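Murnance repair shop opens parts counter for stands, lamps and chairs

The Vanier Street repair shop in Murnance will start handing out used screws, brackets, caps and posts on Saturday.

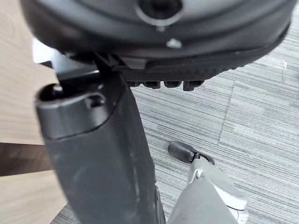
What should people bring if they need a part?

The broken item itself, or at least the piece the part attaches to. Staff will match screws and brackets at the counter, and a screw that looks right in a photo often has the wrong thread.

The counter is at the back of the shop, next to the Salska Road entrance. It opens at 10 a.m. and closes at 3 p.m. Most parts are free, and a few larger ones, such as full bases, will be sold for a small charge.

The shop handled 2,601 repairs last year, up from 2,573 the year before. Many of the items it had to turn away needed only a single fastener or plastic cap that the maker no longer sold.

Thepsuriya Hardware, which is closing its Murnance store in May, gave the shop 100 boxes of loose fittings. A grant of $2,000 from the town paid for drawers and labels.

Donations of old stands and chairs will be accepted on weekdays before noon. The shop can't take anything with upholstery, glass or a built-in battery. Items left outside the door after hours will be thrown away.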